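Small bathroom trash can, where do you keep the spare bags?
Forum: Home and Apartment > Cleaning and Storage

mopbucket_jen
Okay, low-stakes question, but it's been bugging me since we moved in October. We have one closet, the kitchen has exactly 9 drawers (all of them full, don't ask) and the box of trash bags lives on top of the fridge where only my husband can reach it. So when I empty a can, the new bag doesn't go in until he gets home. Where do you all keep yours? I bought a roll of 200 from the Floltel warehouse store and it's the size of a watermelon.

tallpaul_88
Bottom of the can, under the bag that's in use. Pull the full one out, the next one is sitting right there. My mother did it, I do it, end of thread lol

mopbucket_jen
I tried that! Then a bag leaked coffee grounds and the whole stash underneath was soup. I threw out maybe half a roll.

crankyinunit6
Same thing happened to me with cat litter. Never again.

Wulan Wijaya
I gave up on drawers and cans both and went with the wall. One of those little white stick-on hooks goes above the can, and a spare bag hangs off it. I tie or twist the top so there's something to hang it by. Takes up no space at all and my kids can reach it, so they've run out of excuses! Four pictures of a hook on a wall:

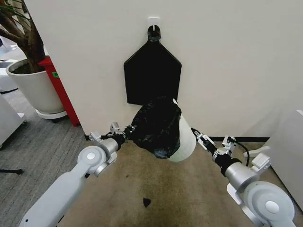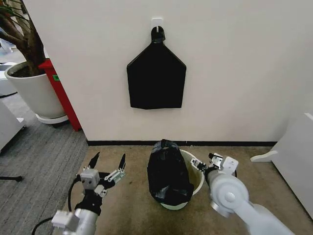
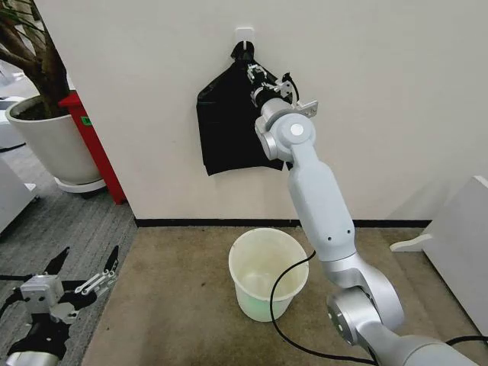
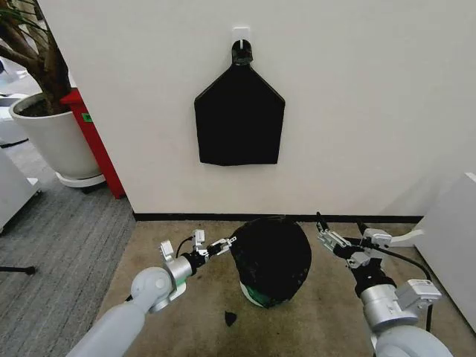 The hook in all of them is the white adhesive kind, and mine has been fine on regular flat paint.

tallpaul_88
Sorry, but I don't want to look at trash bags on my wall. I paid $285 to have that hallway painted and the first thing guests see is going to be a garbage bag? Nope.

Wulan Wijaya
Ha, fair enough. Mine's in the laundry corner and the only guest back there is the dog. I wouldn't do it in a hallway either.

rentersrevenge
Watch out with stick-on hooks if you rent. I had the Evura ones and when I moved out two of them took the paint with them, and there went part of my deposit. You have to pull the tab straight down, super slow, and even then I'd say it's a coin flip on cheap landlord paint.

crankyinunit6
Pull slow AND warm it up with a hair dryer first. I've taken down over 6 of those and only chipped the wall once (my fault, I was late and yanked it).

mopbucket_jen
We do rent, so that makes me a little nervous. Could I put the hook inside the closet door instead? It's that shiny paint that wipes clean.

rentersrevenge
Shiny is way better. Wipe it with rubbing alcohol first and let the hook sit overnight before you hang anything on it.

tallpaul_88
Or, hear me out, a tension rod under the sink. Slide the whole roll on like paper towels and tear one off when you need it. I've got a Vivden rod that's been up for years and I never had to glue anything to anything.

Wulan Wijaya
Okay, I like that for the kitchen. Would the watermelon roll fit though?

mopbucket_jen
Going to measure tonight. I think the pipe is in the way but maybe if I go front to back instead of side to side...

crankyinunit6
Front to back never holds, the cabinet door pushes on it. Just buy smaller rolls.

mopbucket_jen
I still have most of this one to get through! Closet door hook it is for now, and I'll look at rods when I'm at the store for dish soap anyway.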